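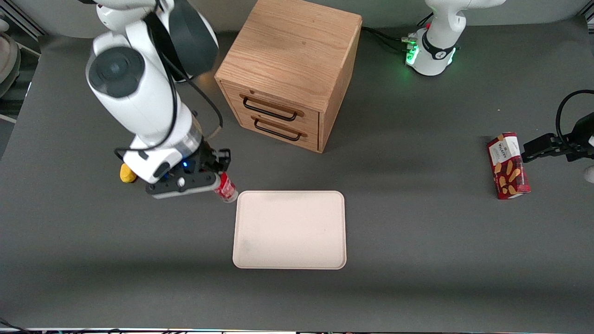
Feb 25, 2020

Pleating day, and most of it went to the skirt for look 11. I steamed the second panel in the card molds this morning and left it clamped through lunch, then opened it up with Aoi Aoki holding the other end because the thing is longer than my arms. The folds are sharp at the hem and go mushy toward the waist. Same as last time! I'm now fairly sure it's the weight of the top board and has nothing to do with the cloth.

Cloth is the Lenihan wool blend, the rust one. It takes a crease well on the straight grain and sulks on the bias, so if anyone wants to cut the godets from it, please come and talk to me first. I have a swatch pinned up with both directions marked in chalk.

Settings I used, so I don't have to guess again:

- steam 50 minutes, lid down
- clamps at both ends and one in the middle (the middle one slipped, I re-tightened it)
- cooled in the mold, not touched until after lunch

Next try is the same but with the iron bar laid across the waist end. If that doesn't do it I'll send a panel out to Drulton and let them run it on their machine, though they want a minimum and we only need 2 skirts. Aoi thinks they'd do us a favor if we ask nicely. I think we used up our favors in August with the organza business, but she's welcome to call.

**Jacket, look 4.** Sleeve head is still fighting me. I took out the wadding, put in a thinner roll cut from leftover domette, and it sits a lot softer now, more like the drawing. The left one has a dimple at the back notch. I unpicked about an inch and eased it again by hand and then it got dark and I couldn't see rust thread on rust cloth, so that's where it stays tonight. Do not press it!! It's on the padded stand with a pin through the collar.

**Buttons.** Skikberg sent the horn ones and they're lovely, a bit darker than the sample card but I like them better next to the lining. What they did not send is the small size for the cuffs. Order number is 1132 if somebody else picks up the phone when they call back. I'd take covered buttons for the cuffs if it comes to that, we have the dies.

**Beading.** Tried the Priter thread on the yoke sample and I'm not in love. It frays after some 11 passes through the bugles, waxed or not. Went back to the old spool, which is nearly done. Could whoever does the next order add two of those, in the ecru? The yoke itself is going fine, I got the whole left scroll couched down and one leaf filled in. The leaf is a touch fat compared with the tracing. I keep looking at it and changing my mind, so I'll leave it until I've done its partner on the other side and then decide about both.

Oh, and the show order moved again. Look 4 goes out before the pleated skirts now, so the jacket needs to be first off the table and I've swapped the cards on the rail to match. Shoes for that one haven't been picked, and the trouser hem depends on them, so I've only basted it.

Tomorrow:

- iron bar test on the waist end
- left sleeve, in daylight
- chase cuff buttons
- cut lining for the second skirt (pattern has the old seam allowance on it, add to the side seams)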